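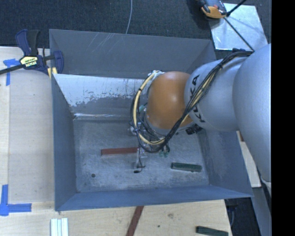 Conden open day, bin picking recordings

Recorded 5/23/21 at the Conden workshop during the public open day. Contact: Soledad Ibarra.

Contents
217 pick attempts in 15 sessions, one folder per session. Each folder has the overhead video, a joint log and a notes file.

Setup
KUKA arm, metal bin on a wooden table, coloured blocks. Visitors chose the starting layout — Genji Hirose ran the arm.

Known problems
Session 5 has no joint log. The clock in session 6 is 45 seconds behind the video. Notes are in Spanish up to session 9, then English.

Audio was removed before release. Please don't ask for it.

Use
Free for teaching and research. Credit Conden and Abelardo Leiva, who checked the labels.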